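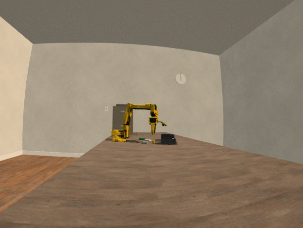 Yellow robot arm, long table. Computer rendering.

Walking School Bus Adds a Second Route

Birnwood Elementary's walking school bus is growing! Starting the first Tuesday in February, there will be two routes running every school morning, the one you already know along Diston Avenue and a brand new one that picks up the families on the far side of Sernden Park. We've been hoping for this since the fall, and we are so happy to finally put it in the newsletter.

If you're new to the school, a walking school bus is a group of kids who walk to school together with grown-ups along a set route, with set stops and set times. We have 145 students signed up between the two routes, and 60 of them are on the new one. That's a lot of sneakers. The Diston Avenue group has been so full on nice mornings that the back of the line was still at the mailbox when the front was at the crosswalk, so splitting it up will make things easier for everybody (and a good bit quieter for the people who live by the mailbox).

The Diston Avenue route stays the same. First stop is the corner by the laundromat at 7:20, then the church parking lot at 7:27, then the mailbox at 7:34. Arrival at the side door is 7:45, in time for breakfast in the cafeteria. Please note that the side door is the one by the bike racks and not the one by the gym, which stays locked until the first bell.

The Sernden Park route starts at 7:15 at the apartment entrance on Győri Lane. It goes past the tennis courts, stops at the park gate at 7:24, and then follows the paved path all the way to the school field. There is only one street to cross on the whole route, and it has a signal. Kojo Appiah, who teaches fourth grade and lives on Győri Lane himself, walked it with his own two kids all through the fall to get the times right, including once in a downpour. He'll be the lead walker most mornings and is very excited about it. "My kids complained for the first week, and now they're at the door with their boots on before I've found my keys," he told us.
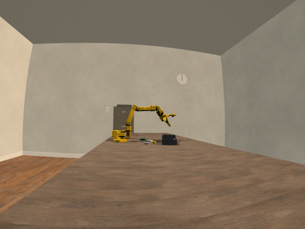 What happens if my child gets to the stop late?

The group leaves each stop at the posted time and can't wait, so a late child will need to be walked or driven to the next stop, or straight to school. Please don't send a child running after the group alone.

A word about the weather. We walk in light rain and we walk in snow. We don't walk in lightning, or when the district has called a delay. On those days a text goes out by 6:30 to everyone on the list, and if you don't get one, we're walking. If you changed your phone number over the winter break, call the front office so they can fix it. Several texts bounced back in the last storm.

Now for the vests. The old ones had gotten pretty sad – the reflective strips were peeling, and the small sizes were long enough to trip over. The Birnwood Neighborhood Fund gave us $1000 for new ones, and they came last week in bright orange, with sizes that fit kindergartners! Every child gets a vest at the first stop and hangs it on the rack inside the side door on arrival. They need to stay at school during the day. If one comes home in a backpack, no problem, send it back the next morning.
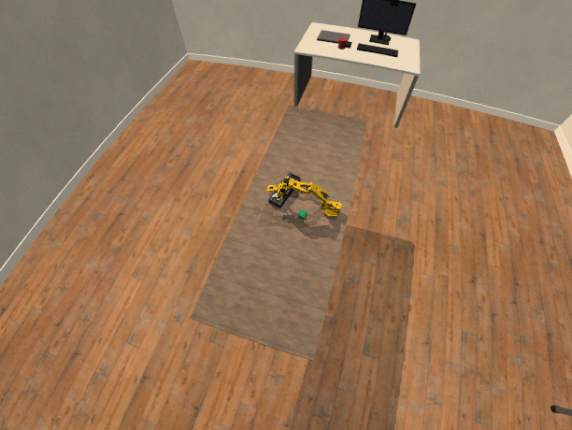

RENDERING COURTESY OF THE BIRNWOOD BULLETIN

We have 13 adult walkers right now, a mix of parents, grandparents and staff. We'd love more, especially for the Sernden Park route, where we want one grown-up at the front, one at the back and at least two in the middle. You don't have to do every day. One morning a week is great, and every other week is great too. All walkers fill out the district background check form (it's two pages, and the office has copies) and come to a short training in the library, where we go over street crossings, the sign-in sheet and what to do if a child gets hurt or upset on the way. Coffee is provided, and younger siblings are welcome.

The sign-in sheet matters more than it might seem. When your child gets to the stop, the lead walker checks off the name, and the sheet goes to the office as soon as the group gets in. That's how the office knows who came with us. If your child is signed up but isn't walking that day, you don't have to call, but do report a real absence on the attendance line the way you always have.

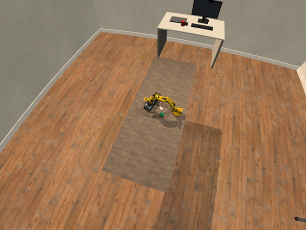
Scooters and bikes have been a big topic. For now the answer is still feet only in the group, even on the park path. We know some of the older kids are disappointed. Mr. Appiah is looking into a separate bike group for fourth and fifth graders in the spring, and if your child would be interested, let him know at drop-off so he can get an idea of how many there would be.

Sign-up forms for both routes are in the Tuesday folder and on the table outside the front office. Families already on Diston Avenue who want to switch to Sernden Park need to fill out a new form, with the new stop circled. Maps of both routes are posted by the side door, and the Sernden Park one has the stops marked in green.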